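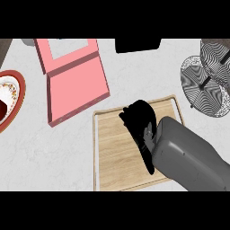 The cutting board and the marble counter

Print this story | E-mail this story

THE LAST BUS TO ONDBRIDGE

My gran left me her button tin, and in the bottom of the button tin was a bus ticket. One way, Mandik to Ondbridge, never punched. I'd have chucked it out, except that Gran always swore she had never set foot in Ondbridge in her life and wasn't about to start.

So of course I went! Wouldn't you?

The bus still runs, if you can call it running. It leaves Mandik twice a day from outside the chemist, route 42, and the driver looked at my ticket for a good long while before he handed it back.

"Colour's wrong," he said. "They've been blue since I started."

"Can I use it?"

"You can sit down," he said, so I did.

It was October and everything out the window was the grey of old dishwater. I had a thermos, a cheese sandwich and a plan, and the plan was mostly the sandwich. There were 4 of us on board until the grain silos, then it was just me and a woman with a tomato plant on her knee. She'd put the seat belt around the pot.

"Visiting?" she asked.

"Sort of. My grandmother was meant to come, years back. She didn't make it."

"Held up, was she?"

I said I supposed she was — by a husband and five kids and a dairy herd, if you want the full list. The woman nodded as if she'd heard of cases like it.
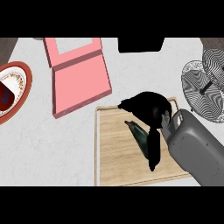 Siu Library Writers' Circle — Members' Stories

Ondbridge has one main street and a river that goes under it without much fuss. I walked up one side and down the other, feeling like a dill. What was I looking for? A plaque? I had a pie at the bakery (very good, too much pepper) and asked the girl there what people used to come to town for, back in the day.

"The dances," she said, with no need to think about it. "At the Zondau. It's tyres now."

It was, too. You could still read the name over the roller door if you stood across the road, and the fellow inside let me have a look when I told him why I'd come. He even shifted a stack of retreads so I could see the floor. Real boards, and sprung, he said, he felt it in his knees every time he dropped something heavy. On the back wall was a row of coat hooks with little brass numbers, and I found myself going along them, though I couldn't tell you what I expected.

On the back of Gran's ticket, in pencil, she'd written 122. I'd taken it for a price or a phone extension.

Hook 122 was at the far end beside the fire bucket. It had nothing on it. I took off my coat and hung it up, and the tyre man very kindly went to see to the kettle.

I stayed until the last bus. The driver was the same one, and he didn't ask for a ticket at all.

Print this story | E-mail this story

Reader comments (2)

tomatolady: Oh I loved the seat belt around the pot, I have done exactly that. Did she ever find out who had the hook next to it? I want another chapter please!

southpaddock: Good yarn. My parents met at a dance like that and the hall is a carpet showroom these days. Wouldn't a coat ticket be the thing with the number on it though, not the bus ticket? Anyway, enjoyed it.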